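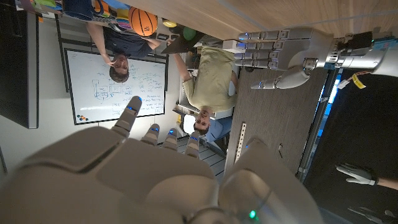
Room 8, whiteboard wall: block diagram on one half, handwriting on the other, magnets by a corner.

Gallel: a record of what is kept in, on and near the project room

README

Gallel is a catalogue of one shared project room. It covers the whiteboard and its notes, the shelf, the desks, and the loose things that drift between them. It began as a list taped inside a cupboard door and grew into a folder of text files, mostly through people asking where the balls were.

The catalogue is kept by Holger Berge. Corrections go to him. Complaints about the corrections also go to him, in a separate message please.

What is in the folder

notes/ — transcriptions of the whiteboard, one file per wipe
things/ — one short entry per object or group of objects
places/ — shelf, board, desks, windowsill, "elsewhere"
tveit/ — the old inventory, kept as it was found
words.txt — the agreed names for things

There are 500 entries in things/ and 27 files in notes/. The remaining files are mostly arguments about words.txt that somebody thought worth saving.

How an entry looks

name: basketball
colour: orange, black seams
place: elsewhere
belongs to: the room
last checked: December
remarks: Not office equipment. Entered as office equipment in tveit/. Left that way.

"Belongs to" takes a person, a project or "the room". Anything left unclaimed through two tidying rounds goes to the room. A very good stapler changed hands this way and its former owner still brings it up.

The whiteboard

Transcriptions are made before each wipe. Text is copied line by line, spelling included, and colour is given at the start of each line as BLU or BLK. A line begun in one pen and finished in the other gets both.

Diagrams are harder. We write down each box, its label and what it connects to, and make no attempt to record how straight the lines are. Boxes without labels are numbered from the left. Arrows that lead nowhere are recorded as leading nowhere, and we have several.

Where a word can't be read, put [?]. Please don't guess. An early file has "soup valve" in four places, and a visitor from Kasason spent part of an afternoon trying to work out what ours did.

The magnets are one entry, "magnets, round, assorted". They were once entered singly, by colour and position, and the file was out of date before it was saved.

The shelf

Shelf entries are by object where the object has a name, and by colour where it doesn't. "Red thing, back" is a valid entry. Bags are listed closed. What is inside a bag is its owner's business unless it starts to smell.

Balls

Three sizes of ball cause most of the questions, so they have their own rule. Any ball is entered under things/ with its colour, and its place is always "elsewhere". A small yellow one and a small green one share an entry, having been mistaken for each other's replacement since the spring.

Desks

Laptops, phones and anything with a cable that its owner would miss are left out. Loose cables are in. The dividing line is whether it leaves with someone at six o'clock.

Known problems

Places were merged when the desks were moved, so older entries may say "desk by door" for a desk that is now by nothing in particular.

The Tveit inventory gives the room 600 objects. We have looked. Either it counted the pens or the pens have gone, and both are possible.

Labels printed on the Fasteo label maker fade in sunlight. Entries for the windowsill lean heavily on memory.

Two files in notes/ cover the same wipe and disagree about the third box. Both transcribers are certain, so both files stay.

Adding something

Copy things/blank.txt, fill it in, and check words.txt first to see whether the object already has a name. If you think the name is wrong, add yours underneath with your initials — don't delete the old one. That is how we lost "the wedge" for a whole winter.

To do

Finish the bottom shelf.
Split "tape" into kinds of tape.
Decide whether the chair with the short leg is one entry or a chair and a folded beer mat.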